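Home News What's On Sport Letters Contact

We use cookies to keep this site running. Accept all / Manage choices

Old kitchen at Trastdale hall starts to find its feet again
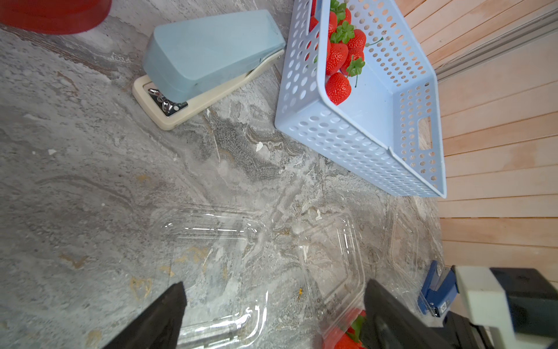 Sorting day brings out the good, the odd and the strawberries

If you have put your head round the kitchen door at Trastdale hall this June, you will know the big sort-out is well under way, and a very cheerful business it has been too (with rather a lot of tea). Every cupboard is being gone through before the play café moves in, and all sorts has come up on to the grey marble counter to be looked over, from a big stapler with a pale blue top to a light blue basket of bright red strawberries with leafy green tops.

Jahangir Mondal, who is running the café with his sister, is keeping the strawberries for the children's pretend shop. "I went in looking for teaspoons and came home with a list as long as my arm," he told us. "The stapler is going on the front desk, and I won't hear a word against it. It's a lovely colour!"

The café will have room for 44 people, and the pretend shop will go under the window, where the old piano used to stand before it went to Ganel. Jahangir is still after small chairs, a till with a drawer that opens, and any wooden spoons you can spare, so do have a look in your own cupboards before the month is out.

The hall has put £4,000 towards new shelves and a coat of paint. Things can be dropped off at the side door until 7 in the evening, and anything left over will be on the giveaway table in the porch from 3 in the afternoon on opening day.

Get the Trastdale news by email. Sign up to our newsletter.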